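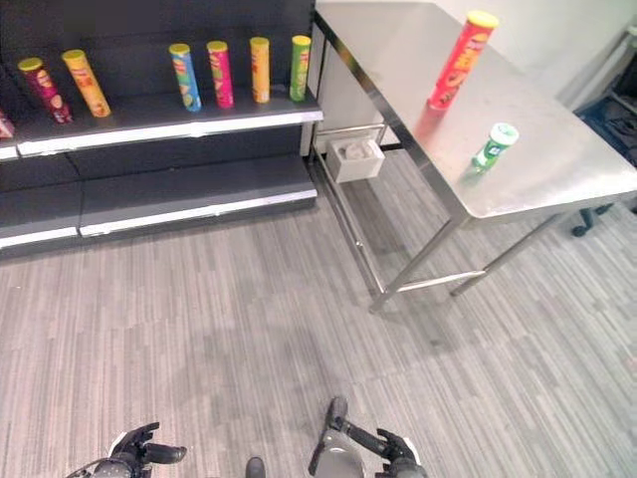
**Heretti Lab · Shelf Handling Team**

1/ Week two of teaching the robot to restock by remote control. I wear the headset and gloves, it copies my hands, and every run gets saved as a demonstration.

2/ The task is dull on purpose. Take a crisp tube off the steel table, put it on the upper shelf, let go, hands back to start. Then again.

3/ Letting go is the hard part. If I open my fingers too quickly the thumb catches the lid and the tube goes over. Leen Smadi is much better at this than me. She opens the hand, waits a beat, then backs straight out.

4/ We have 267 good runs so far. The plan is 1000 before we train anything we'd show to Prilport.

5/ A run gets thrown out if I pause too long. The last policy learned my hesitations and hovered over the shelf like it had forgotten why it came.

6/ Leaning tubes stay in. Shops have leaning tubes. We did argue about this — I wanted every start neat, Leen didn't, and she was right.

7/ Short tubes need a different grip from tall ones. I close lower down and keep the wrist flatter. No idea yet if one policy will cope with both.

8/ I do 16 runs, then swap. After that my shoulders drop and the reaches get lazy, and you can see it in the data.

9/ Lower shelf comes in June. It means bending, and I've only tried it in simulation. Will post how it goes.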